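Play kitchen with the chalkboard fridge - keep the decal or paint over it?
Toys & Playrooms > Furniture and Big Toys

plolari_867
Bought a secondhand play kitchen through the Budatlow swap page for $40. Blue-gray, white counter, gold handles. My daughter wants to write on the SHOPPING LIST panel. Has anyone tried real chalk on one of these? 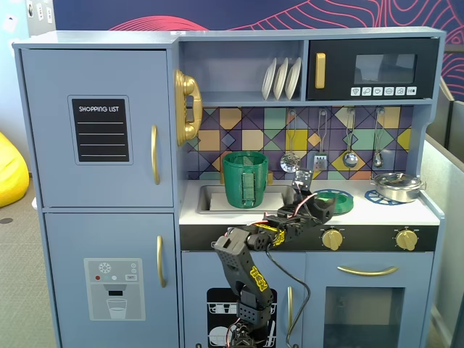
Page last changed: August, 2:20 pm

The gold phone on the side of the fridge is her favorite part so far. I would also like to cover the backsplash with something plainer.

tillman_t
Leave the backsplash alone. The colors are the best thing about it. On ours the panel was only printed, and chalk left marks I had to scrub off. Try a corner first.

Trondar
Disagree on the backsplash. We put plain white contact paper over ours and it looks a lot calmer. It took 20 minutes, most of it spent getting the utensil hooks off and back on.

plolari_867
Thanks both. No chalk until I test it. The plates stay upright in the cubby by the microwave, but the small stuff gets everywhere.

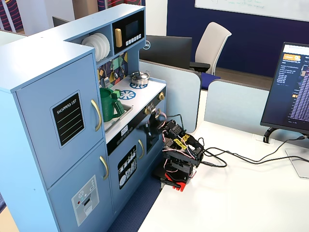

I have 2 bins for the play food and she ignores them. Everything goes in the sink.

tillman_t
Then let the sink be the bin. Ours was the same until we gave up sorting.

Trondar
I wouldn't. Small pieces get lost that way. Put a basket on the counter - she can reach it while she plays.

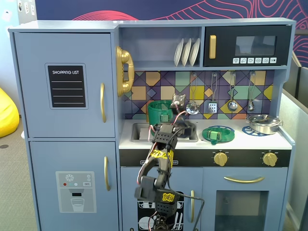
We empty ours every night before bed and the lid on the pot has not gone missing since.

plolari_867
Will try the basket. Backsplash stays for now.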